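Bench > Galleries > Simulation > Two hands and a kitchen

Two hands and a kitchen: comparing controllers on the Idum worktop

August. Posted by the Dostthorpe bench group

We have spent most of the summer deciding how a pair of five-fingered hands ought to be driven, and we have done it in a kitchen that doesn't exist. The rent is very reasonable. What follows is a small gallery from the comparison, with the numbers where we have them and grumbling where we don't.
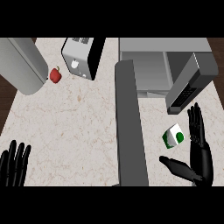

The simulated worktop from overhead, right hand beside the cube, left hand keeping out of it.

The pepper is up by the silver canister, well out of the left hand's way, and the cube is on the other side of the dark bar. Getting the cube across that bar is a job we have been putting off. The marble is there because somebody liked marble. It has no bearing on the results, though it does make a failed grasp look more expensive.

THE CONTENDERS

Two controllers went in. The first is Rondent, which works out a path for the wrist and treats the fingers as something to be dealt with on arrival. The second is Hamada, which plans wrist and fingers together and takes its time about it. Both ran on the same hands, the same worktop and the same 300 starting positions, so neither camp could complain about the cube. Both camps complained about the cube.

THE TASK

Reach for the cube, close the hand, lift, hold for 5 seconds. A drop at any point counts as a drop. We had a long discussion over whether a cube wedged between thumb and palm counts as held, and settled on yes, with a bad conscience.

HOW RONDENT GOT ON

Quick, confident and wrong in a very repeatable way. It likes to bring the thumb in underneath the cube and then sweep the fingers over, which is fine if the cube is square to the hand. Tilt the cube and the thumb nudges it off towards the bar. Our notes for the second batch say "pushed it again" so often that we started using ditto marks.

HOW HAMADA GOT ON

It held the cube in 80 per cent of runs, comfortably ahead of Rondent. It also thinks before every move with the air of a man choosing paint. Run it with a short planning limit and most of the advantage goes, so anyone hoping for speed and manners in one download will have to wait a bit.

A WORD ON THE VIEW

The overhead view is good for seeing where the thumb has gone and poor for judging height. Several lifts we had marked as clean were a few millimetres of optimism. We now log the cube's height separately and check that before anyone celebrates.

STILL TO DO

The pepper, with the left hand. Soft contact is switched off at the moment, so for now it would behave like a small red stone. After that, the crossing of the bar, for which Rondent's supporters have asked for a lower bar.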